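The Year I Learned to Make Dumplings
By Afia Dogbe

I blame the rain. It was January, I'd moved to Hepburn two weeks before, and the only place with its lights on after six was a dumpling counter wedged between a tire shop and a dry cleaner. I went in for the heat and came out with 18 pork and chive dumplings in a paper box, and I ate every one of them in the car with the wipers going. My coat smelled of ginger until spring!

I'm not from a dumpling family. We were rice and stew people, and my mother thinks anything wrapped in dough is hiding something. So when I decided to make my own I had no grandma to call, just a library book with soy sauce on most of its pages and a bag of flour I'd bought for a cake that never happened.

My first batch was a mess. I'd used cold water for the dough (you want it hot for steaming, just off the boil, stirred in with chopsticks until it looks like wet gravel) and the wrappers came out like shoe leather. The second batch split. I'd stuffed them like little suitcases, and the pork juice ran straight out of the bottom. I ate them anyway, with a spoon, standing up.

What changed things was a Saturday class at the Plondel, the old movie house downtown that does cooking in the lobby now. There were maybe a dozen of us around folding tables, all with flour up to our elbows. The teacher walked behind us and took filling away. That was her whole method, really. She'd reach over, scoop half of it back into the bowl, and move on to the next person without a word. My pleats are still crooked, but they hold.

She was also very firm about cabbage. Salt it, leave it for half an hour, then squeeze it in a towel until your hands hurt. I used to skip the squeezing. Please don't skip the squeezing.

Then there's the steaming, which I love more than I expected to. I know people who swear by metal, and it does wash up faster. But a lid on metal drips, and dripped-on dumplings go gummy on top, and I didn't roll out 54 wrappers for that. Bamboo lets some of that steam go. I line mine with cabbage leaves, leave a finger of space between dumplings, and give them ten minutes over a good rolling simmer.

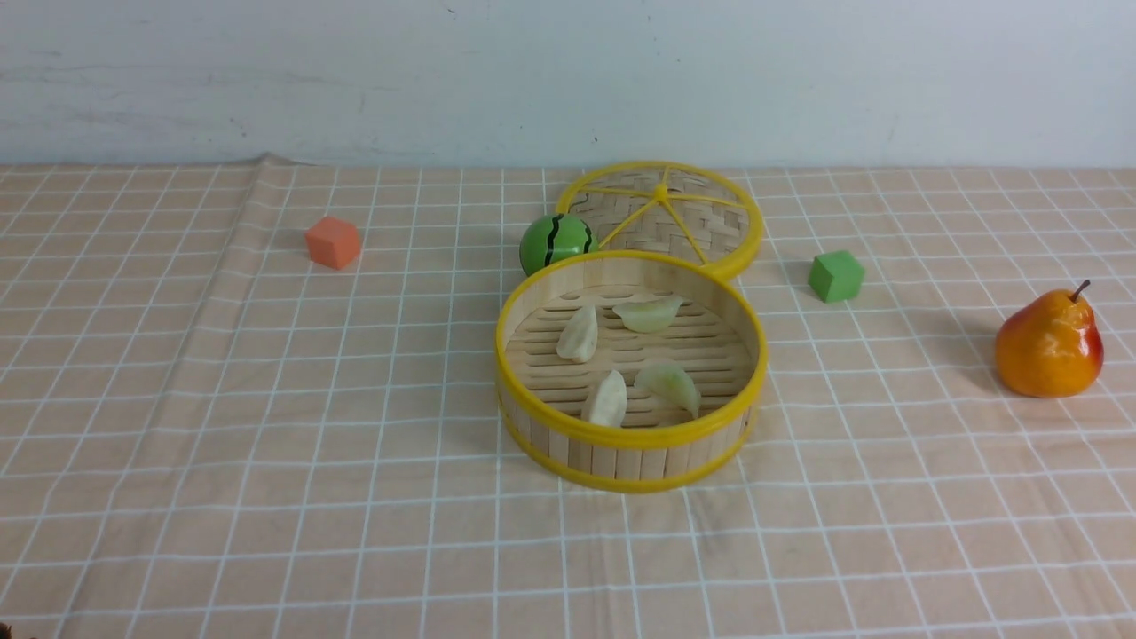
A round bamboo steamer with a yellow rim.

Wash the thing in plain hot water, no soap, and let it dry all the way before it goes in a cupboard. I lost one to mold last summer and I'm still a bit sore about it.

My mother came to visit last month. I made the chicken and mushroom ones, with black vinegar on the side, and she opened the first one up with a fork to check. Then she ate nine and asked if there were more in the freezer. There were.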